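Toy hypercar (die-cast)

4 min read

A toy hypercar is a small model of a very low, very wide sports car, usually die-cast metal with plastic parts added on. Sold as a toy, kept as a model, often both. The type is also called a pocket hypercar, mostly by sellers.

Body and colors

Low nose, wide hips, cabin pushed well down. Two-tone paint is common – one bright gloss color for the outer panels, black for the middle and the lower front. Blue over black is a favorite with collectors and gets copied a lot by the cheaper makers. 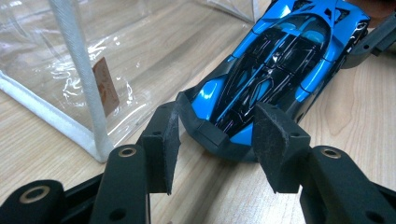
The bumper is often a separate piece, pressed in after painting. It takes the first knock in any crash, so on old examples it's the part to check. Replacements exist for some castings but the gray rarely matches. Kristaps Hunt's collector list, started in September with 46 castings, grades bumper, wing and glass seperately and ignores the wheels altogether.

Front end and lights

Lights are where makers show off. Plain round dots of paint on budget cars, molded shapes in a recess on better ones. X-shaped headlights turn up on the more dramatic designs, set in black pockets at the corners of the nose. Hood vents may be open, or just molded in and painted black. A roof scoop and a rear wing on thin uprights finish the look.

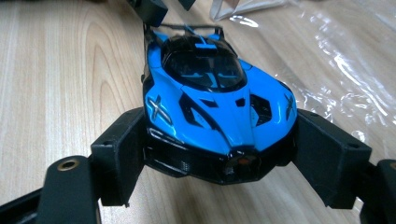 Wings break. Thin uprights especially, and glue shows. The Vilero series went to a thicker wing after its first run, which buyers complained about – stronger, but wrong for the car. Farquharson kept the thin one and put a spare in the box. First run of the Farquharson was 900 pieces, the second 940, and the two are hard to tell apart without the base.

Storage and bags

Loose cars scratch each other. Most people use a clear bag, one car to a bag, or a box with dividers for bigger lots. Clear is handy as the car can be found without opening everything. Bag should be wide enough that the wing doesn't catch on the way in. Nose first is the usual advice.

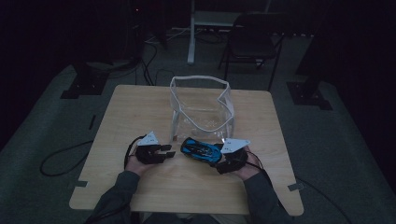 Inês Barreto, in her notes on the Medumine cars, says to leave the bag open for a day after cleaning and to keep the it out of direct sun. Tinted canopies can cloud. She stored 36 of hers in one drawer this way, wings all facing the same direction. Rubber bands are a bad idea, they mark the paint.

Tabletop play and display

A smooth wooden table is the normal track. Cars roll far on it and the low nose doesn't snag, which it will on carpet. Grit is the main problem – gets under the car, scratches the table and the base both. Wipe first. A dry cloth does it.
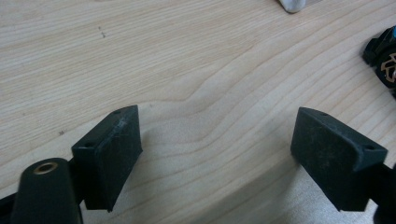
Edges can be blocked with books or a rolled towel for younger kids. For display, pale wood goes well with bright paint, dark shelves better with silver or white cars. Glass shelves show the base, good for anyone who cares about casting marks.

Cleaning

Soft brush for the vents, damp cloth for gloss panels. No solvents near clear plastic. Stickers, where fitted, lift at the corners if soaked. Black gloss shows fingerprints worse than any other color.

See also: Famura playset garages; Diecast scale sizes; Model car wheels

Last revised 2018-11-11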